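Wiping down a wooden table

A light timber table shows every smear, so it pays to wipe it the same way each time. You need two white cloths, a bowl of warm water and a few drops of mild soap. We use Pravell, but any plain dish soap is fine.

Wring the first cloth until it stops dripping. Start at the far edge and work towards yourself, following the grain. Go lightly over rounded edges - the finish wears there first.

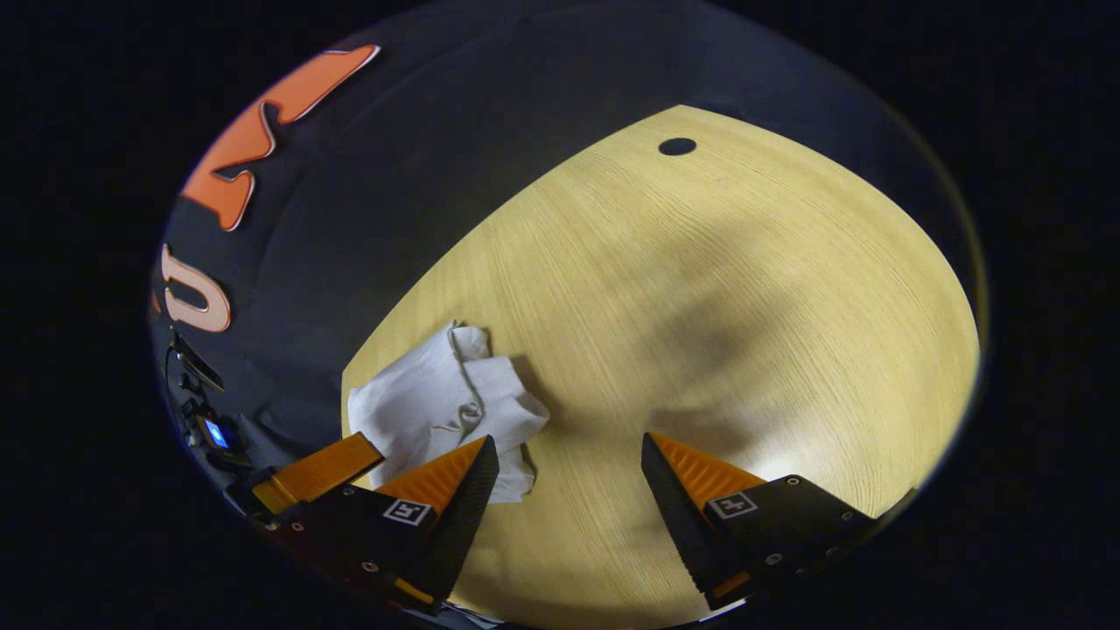
Dry straight away with the second cloth, again with the grain. If the top has a cable hole, run a dry corner of the cloth around the rim so water doesn't sit in it.

Leave the table bare for nearly 7 minutes before putting anything back. Grey marks that stay behind usually need oil. Wash the cloths without fabric softener.

Updated March 2025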